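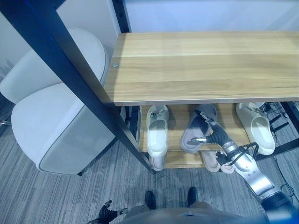

Clerholm Atia
Collection kit for household tasks

Atia is our kit for gathering examples that a robot can learn from. You bring a two-armed robot and a job you'd like it to do. Atia gives you the operator station, the recording software and the review tools, so that a person can guide the arms through the job again and again while everything gets saved in step: the head view, the joint positions, the state of both grippers, and a plain written label for what was being done.

We built it for homes first. Shoes on a rack, cups in a cupboard, towels in a basket. These jobs look small, and they are wonderful teachers! A slipper bends when you squeeze it. It slides when you push it. It has a left and a right, and it can be picked up by the rim or the sole, and each choice changes what the arm has to do next. A learning system needs to meet all of that many times over before it starts to cope with a pair it hasn't seen.

What a session looks like

The operator sits down, puts a hand on each controller and picks a task card from the list. A task card is one or two sentences, such as "Put the gray slipper back in line with the others" or "Move one slipper from the top row to the bottom row." A tap on the foot pedal starts the take and a second tap ends it. The operator then marks it good, usable or throw away, and the next card comes up.

Most footwear takes run under 30 seconds. That's short enough that people stay fresh, and it keeps the files easy to look through later. Longer jobs can be broken up with the pedal's side button, which drops a marker into the recording without stopping it.

We suggest changing something between takes. Turn a slipper around. Swap the colors. Slide the rack over a little, or park the robot at a slightly different angle. Atia keeps a running tally of the layouts you've logged and will nudge you when the last few have been too much alike. (Our own testers found the nudge annoying for a day or so and then asked us to make it louder.)

What's in the kit

Operator station with two hand controllers and a three-button foot pedal
Recording computer with Pap installed
Head camera mount with a quick-release plate
Gripper sensor leads, one set per hand
Cable sleeves and floor clips
Printed starter deck of task cards, with blanks
Hard carry case

The robot, grippers and furniture are not included. The case fits the station, the pedal and the leads; the recording computer travels separately.

Pap, the review tool

Pap is where you'll spend your time once the takes are in. It lines up the head view with the arm and gripper traces, so you can stop on the moment the fingers close and see what each joint was doing. Trim the dead time at the ends, fix a label, flag a slip, move on. Keyboard shortcuts cover everything, and you can set your own.

Please keep some of the misses. A take in which the slipper drops and the operator picks it up again is very useful, and Pap has a separate "recovered" tag for it. Our first slipper set had hardly any of these, and the model trained on it would let go of a slipper and then carry on as if it were still holding one. Adding recoveries made a big difference to how it behaved.

Storage on the recording computer holds 2,000 short takes before you need to move them off. Export goes to a folder of plain files with a readable index, and you can export by task, by operator or by tag.

How many examples do I need?

It depends on the job and on how much the surroundings change. For one rack in one room, 1,000 good takes is a sensible first goal. We'd train on those, watch where the arm hesitates, and write new task cards for exactly those spots. Tight gaps between neighboring slippers are a common one. So are low shelves, where the wrist has to bend in under the board above and the head camera gets a poor look at the fingers.

A note from the person who runs our collection room

"I love the rack jobs. You learn so much about a hand by asking it to hold something soft by the edge. My advice to new teams is to start with 3 task cards and get really good at them. People want to record the whole house in the first week – I did too – and you end up with a little of everything and not enough of anything. Also, use the floor clips." – Thaddeus Ferreira

Setup

Allow an afternoon. The head mount goes on first, then the gripper leads, then the camera check, which walks you through a handful of poses and tells you if either hand leaves the view. Leave enough slack at the elbow and wrist for a full reach before you close the sleeves. The station needs a clear line of sight to the robot unless you've added the Flirkport screen.

Options

Flirkport screen: lets the operator work from another room using the head view
Second operator station: for handing over between takes without changing the fit
Extra task card deck: kitchen, laundry or entryway

Current version: Atia with Pap, page updated 3/9/22. Kits ordered now ship in May. To ask about fit with your robot, send us the arm and gripper model and a short note on the task you have in mind.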